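Dish tub

A dish tub, also called a bus tub or wash-up tray, is a shallow plastic container used to hold stacked tableware between the table and the sink. 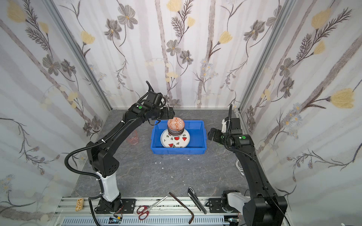 Sellers credit it with saving time, breakage and water. The evidence for any of these is thin. The claim that a tub "halves the trips" appears in a Wuvatier catalog with no source, and it assumes a household that carries one plate at a time.

Stacking order is usually given as plates at the bottom, bowls on top, with cups kept out. Ginevra Amato, writing in the Dritside household newsletter, tried this for 30 days and reported 2 chipped bowls, the same as in the month before. She kept the tub anyway.

Ribbed walls are said to add stiffness. They also collect grease.

Comments (2)

Foley: My mother used a roasting pan for this and it worked fine.

jolier_k: The grease part is true. Mine needs a brush every week.

12 shares

Related
Plate rack
Nesting bowls
Draining board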